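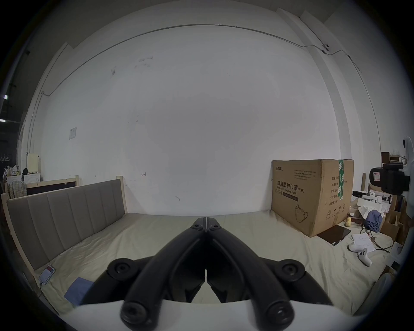 4. Setting up the Zindis under-mattress sleep sensor

Read this section through once before you start. You will need the sensor strip, the power adapter, the cable clip and a phone with the Zastetti app installed. Set aside 5 minutes for the strip and a little longer for the first calibration.

CAUTION: Do not fold the sensor strip. It may be rolled loosely for storage, with the printed side facing out. A creased strip will give false readings and is not covered by the warranty.

4.1 Placing the strip

1. Strip the bed down to the fitted sheet. Heavy blankets make the mattress harder to lift.
2. Decide which side of the bed will be tracked. One strip tracks one sleeper. For two sleepers, see 4.4.
3. Lift the mattress on that side and lay the strip flat on the slats or base, printed side up. It should lie across the bed, level with the sleeper's chest.
4. Leave a gap of 38 cm between the strip and the center line of the bed if a second person sleeps there.
5. Lower the mattress slowly. Check that the strip has not slid toward the foot of the bed.

NOTE: The strip works under foam, spring and latex mattresses. It does not work under water beds or on adjustable bases while the base is moving.

4.2 Connecting power

1. Run the cable out on the side nearest the wall outlet and press it into the cable clip.
2. Stick the clip to the bed frame. Wipe the surface first and let it dry.
3. Plug in the adapter. The light on the cable blinks amber, then turns steady green.

If the light stays amber for more than two minutes, unplug the adapter, wait ten seconds and plug it in again. If it turns red, go to Section 7.

CAUTION: Use only the adapter supplied. Keep the cable away from bed legs and casters.

4.3 First calibration

1. Open the app and tap Add sensor.
2. Enter the pairing code printed on the adapter.
3. With the bed empty, tap Start. The app records the weight of the mattress and bedding.
4. When the phone chimes, lie on your back in your usual spot and stay still until it chimes again.
5. Tap Save.

Repeat the calibration after you change the mattress or add a topper. Ordinary sheet changes do not matter. The strip stores up to 249 nights if the phone is out of reach – after that, the oldest nights are overwritten.

4.4 Two sleepers

Fit the second strip in the same way on the other side and name each one in the app before calibrating. Calibrate them one at a time, with the other side of the bed unoccupied.

Pets that sleep on the bed may show up as short periods of movement. Set Sensitivity to Low if this happens most nights.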